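Looking after the simulated cell: gripper view checks

September
By the Drastus cell team

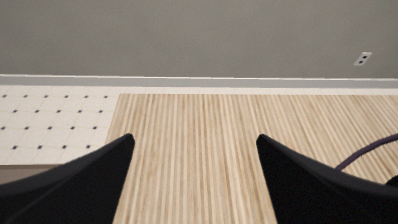
Most of the work on the cell this month went into the wrist view, the one the operators watch when they drive the arm from the desk. The simulated cell gets the same upkeep as the real one at Bosteo, and it goes out of date just as quickly if it is left alone.

The main job was the gripper model. After the last update the two fingers no longer closed on the centre line, so small items were being pushed to one side before they were gripped. The fault was in the finger offsets, which had been copied across from the older Yoo hand. We entered the right values, closed the hand on a test block and ran it 210 times overnight. It missed the block 2 times, both at the far edge of its reach, and we have left a note on the job sheet for whoever picks that up.

Please start every check with the hand open and nothing between the fingers. Both tips should show in the wrist view, one to each side, with clear floor between them. If one tip sits higher than the other, stop and reload the hand before doing anything else. Don't correct it by turning the wrist, as that only moves the fault into the saved positions and someone has to dig it out again later.

The room itself has had less attention. The striped wooden floor and the white tiles with the dark dots are both staying as they are. The stripes are handy when lining up by eye, and the tiles give the camera check some regular points to work from. Anyone who wants a plain floor for their own runs should save a separate copy under a new name.

Cables are still the weak spot. A simulated cable can't be damaged, but it can slow everything down if it has too many segments, and it will drift through a finger if it has too few. We have settled on 30 segments for now. If yours starts to shake when the arm is at rest, reset the cable on its own and leave the rest of the cell running.

The cell log stood at 3,493 entries on Friday and had become slow to open. Older entries have been moved to the Nidus archive, where they can still be read but not changed. New faults go in the log as before, with the time and the name of the saved position.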